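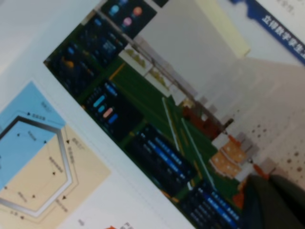 The goal of this project was to build a desktop arm that can find a thin, floppy paper item on a table, press on it, and slide it a short way without creasing it. Most beginner arm projects use blocks or cups. Paper is harder because there is almost nothing to grab, and a finger that comes down slightly too low pushes the whole item along.

The build was done in the back half of the Pillitz shared workshop. My bench time was Tuesday evenings, plus whatever other hours the room was free. The frame and joints were already assembled when I took over the bench. My part of the work was the gripper mount, the wrist camera, the cable routing, the control script (called Purba), and all the testing.

## Setup

The arm stands at one end of a table pushed against a white wall. The table is covered with a gray cloth with a white grid. I picked the cloth for two reasons: it keeps paper from sliding too freely, and the lines give both cameras something to line up with. One camera is on the wrist. The other is fixed beside the table and does not move during a session.

The motors run from a Proltix driver board. The images go to a laptop over USB and are saved with Windiveo, a small recording tool that stamps both camera feeds with the same clock. Before I had that, I was matching the two videos by hand, and it took longer than the tests did.

For the paper item I used a printed product brochure on logistics and digital twin software. It has a slick surface, a fold, and a lot of busy printing, so it is a fair stand-in for ordinary mail and catalogs.
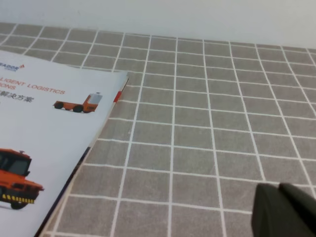 *Page last changed: February, after the second round of tests*

## Finding the brochure

The first version of Purba looked for a bright shape on a gray background. This worked well when the brochure was closed. The cover is pale, and its edges stand out against the cloth.

It worked badly once the white wall came into the wrist view, as the script sometimes joined the wall and the cover into one large shape. I fixed this by ignoring everything past the far edge of the table. The edge is found once, from the fixed camera, at the start of each session.

The open brochure was a different problem. The inside pages have large dark screenshots on them, and the script took the border of a screenshot for the border of the page. I now look for the outer edge first and throw away any rectangle that sits fully inside another one. It is slower but has held up so far.

## Gripper and cable

The gripper has two blocky black fingers. I kept the original fingers and only changed the mount, which let the gripper tilt a little under load. The new mount is thicker and uses 3 screws in place of the single long bolt.

The cable gave more trouble than the mount. If it is tied down tight, it pulls on the wrist near the end of its turn. If it is left long, it can drop in front of the camera. I ended up with a wide loop and a tie farther up the arm. 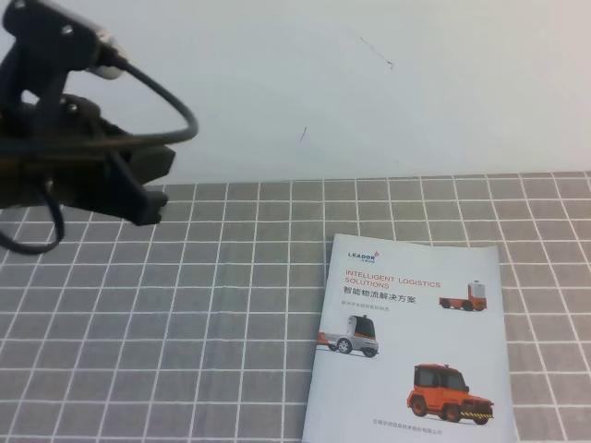 *Fig. 3. Gripper over the grid cloth, with the cable loop and the closed brochure at lower right.*

The starting pose is a fixed height of 331 mm above the table, measured at the wrist joint. From there the arm moves sideways, stops, takes a still picture, and comes down. I tried skipping the stop to save time, but the stills were too soft to find an edge in.

Even with the stop, close-up pictures from the wrist camera are not always sharp. The lens has a fixed focus. Small print is lost, though the page edges usually are not - and the edges are all the script needs.

## Results

The final test set was 46 slides with the brochure closed. A slide counted as good if the brochure ended up where it was sent and had no new crease. By that rule, 23 were good. Most of the bad ones came from the finger landing too close to the fold, where the paper is springy and lifts on the other side.

I did fewer runs with the brochure open and am not reporting a rate for them. The two halves move at different speeds when only one is pressed, and the item turns as it goes.

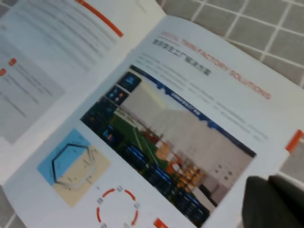
**Why not use a suction cup for paper?**

A suction cup would probably lift a single sheet more easily, but it needs a pump and a hose, and on a folded item it tends to pick up only the top layer.

## Still to do

- Add a soft pad to the fingertips and repeat the closed test set.
- Use motor current to tell when the finger touches the paper. Right now the height is set by hand.
- Move the landing point farther from the fold.
- Replace the tie on the cable with a proper clip.

The script and the mount drawing are in the project folder on the workshop computer. The Proltix settings are in a separate text file next to them, and they need to be loaded again after every power cut.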